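I've kept a yard list for a long time now, and I'd like to put in a kind word for the birds that never make anybody's heart race. I mean the sparrows, the starlings, the mourning doves that sit on the wire over Tikby Road looking as if they've forgotten why they came.

Last October a rare sandpiper dropped in at Drorau Marsh, and by 8 in the morning there were 139 cars along the causeway. I was in one of them, so I'm not throwing stones! It was a lovely bird, and I watched it happily until my toes went numb. But on the way back I walked past a flock of starlings working over the wet grass – 683 of them, if my clicker is to be trusted – and not one person had a scope on them.

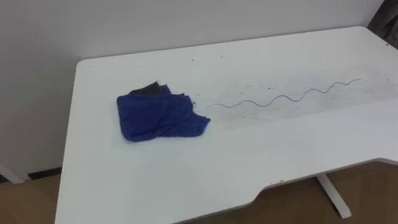 *A blue cloth on a white desk.*

I think we lose something that way. The Padik count has run at the same ponds for years, and the numbers I go back to most often are the plain ones. House sparrows stood at 152 one winter and 100 the next, and I'd never have felt that drop from my own kitchen window.

So go and see the rarities, by all means, and bring a thermos. Then give the doves ten minutes when you get home, and write them down, even if it's the same four as yesterday.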